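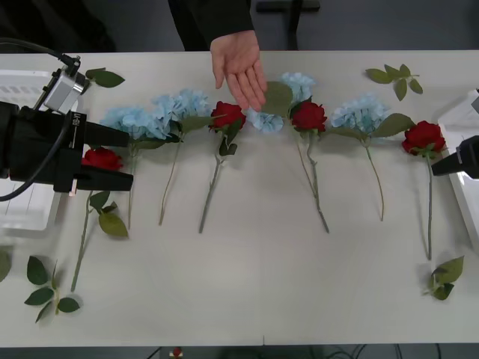

Silk flower workshop returns to Clorncombe for the winter

Clorncombe Community Hall will run its artificial flower workshops again this winter after the spring series filled up faster than expected. Registration opened on 10/6/25, and the first session is set for early December, in time for people who want to make something for a holiday table or a front door.

The workshops are led by Hye-jin Gil, who spent nine years arranging fresh flowers for hotels before she switched over to silk and fabric stems. She said she made the change for practical reasons.

"I was throwing away buckets of flowers every week," Gil said. "People would ask me for something they could keep, and at first I told them no. Then I made one for my aunt's hallway and she had it up for four years."

Each session takes two hours and covers one finished piece. The December class will use red roses and pale blue hydrangeas, a pairing Gil picked over the usual red and green. She said the roses give the arrangement its color, and the hydrangeas take up space so that fewer stems are needed.

People who attended in the spring will notice a change in how the class begins. Before anyone picks up a vase, the stems are laid flat on the long table in a single row, heads one way and stems the other, with the two kinds of flowers mixed along the line. Gil started asking for this after she saw beginners pull stems out of a bundle one at a time and end up with all the big blooms on one side.

"You get to look at what you have," she said. "Some of the roses have a good cluster of leaves and some don't. Some stems are bent. If they're lying in front of you, you can decide which one goes in the middle and which one goes at the back where it doesn't matter so much."

The white table helps with that, she added. In the spring the group worked on a patterned cloth, and thin green stems were hard to pick out against it.

Once the row is set, the class moves on to shaping. Artificial flowers are usually packed tight for shipping, and the heads arrive flattened. Gil has people open the rose petals from the outside in, using a thumb, and loosen the hydrangea heads by spreading the small florets with their fingertips. Leaves are pulled away from the stem and given a slight curve. She allows half an hour for this part and says it is the one people most want to skip.

Cutting comes after that. The stems have wire inside, so wire cutters will be provided, and Gil asks people not to bring good kitchen scissors from home. She suggests cutting a little long the first time – a stem can always be trimmed again. A stem that is too long can also be folded up at the bottom, as long as the vase isn't clear glass.

The materials are being supplied by Windico, a craft wholesaler that also provided stems for the spring classes. Vases will come from the Antoniadis housewares store on the main street, which is selling them to the workshop at cost. The fee is $60 per person and covers the flowers, the vase and the use of tools. Anyone who already owns a suitable vase can bring it and pay less, though it should be no taller than a forearm.

The hall has received roughly 200 requests for information since the spring, according to its office. Not all of those are expected to turn into registrations, but a second December date will be added if the first one fills. Sessions in the new year are still being planned. One may cover wreaths, and another may be for people who want to repair or clean arrangements they already have at home.

Gil said the cleaning question comes up at every class. Her advice is to dust often with a soft, dry paintbrush and to keep fabric flowers out of direct sun, since pale blue fades sooner than red. She doesn't recommend washing them unless the label says it is safe – the dye in some red petals can run and stain whatever is next to it.

The classes are open to adults and to teenagers who come with an adult. No experience is needed. The room is on the ground floor, and there is seating for anyone who would prefer not to stand at the table. Parking behind the building is free in the evening.

Registration can be done in person at the hall office or through Prerel, the booking service the hall uses for its other classes. Payment is due when the place is booked. Refunds will be given up to a week before the session, and after that a place can be passed on to someone else if the office is told their name.

People who signed up for the spring waiting list will need to register again, as that list has been closed.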